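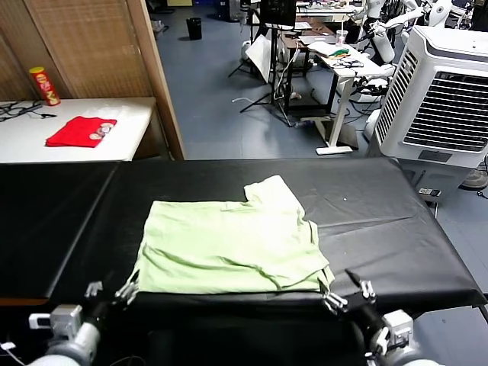 Who can apply for the textile care study?
Adults aged 18 and over who wash and put away their own clothes at home. No trade background is needed.

Clesora is recruiting participants for a study of how household garments wear at the fold line. The study compares two storage methods, flat folding and hanging, over one season of normal use. Enrollment is limited to 40 households. Each household receives a set of plain cotton T-shirts from Nedelcu and a printed logbook.

Participants wash the shirts with their regular laundry, store them by the assigned method, and record each wash in the logbook. Shirts must not be ironed, bleached or

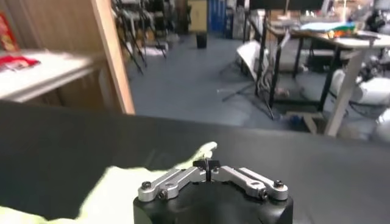 altered during the study period. A shirt that is torn or stained should be set aside, noted in the logbook and returned with the rest.

Participants attend 3 sessions at the Plukau building. The first covers the folding method and the logbook. The second is a midpoint check of the shirts. At the third, all shirts and logbooks are handed in. Each session lasts 51 minutes.
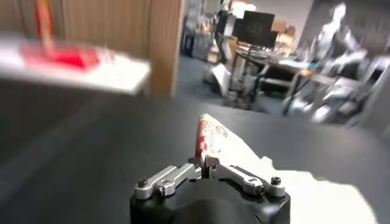

How are participants paid?
Payment is made by bank transfer after the third session. Travel costs are refunded separately against receipts.

Households with a known allergy to cotton finishes or laundry detergents cannot be accepted. Only one person per household may enroll. Participants may withdraw at any time by returning the shirts.

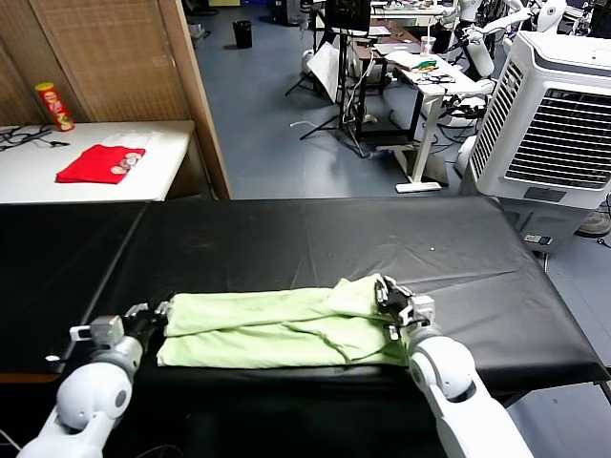
Light green cloth folded lengthwise on a black-covered table.

To apply, complete the form at the Clesora front desk or request a copy by mail. Applications close on August 2, 2024. Fiber testing of the returned shirts will be carried out by Flindetti.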